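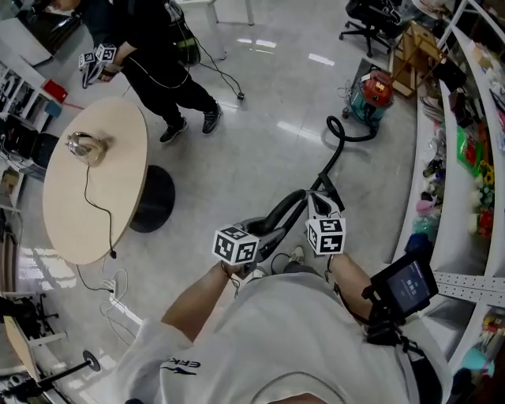 Hiltthorpe Venue Listings
Version of January 14, 2021

One row per event space: 164 rows, 108 of them indoor halls. Compiled by Sekach from the venues' own price sheets.

Columns
name: as the venue writes it
seated_max: guests at tables
standing_max: blank if not given
catering: in_house, outside, or both
deposit: US dollars

Known gaps
Barns with fewer than 40 seats are left out. Tent capacity is not included in seated_max. Kang Hall is listed twice, once per floor.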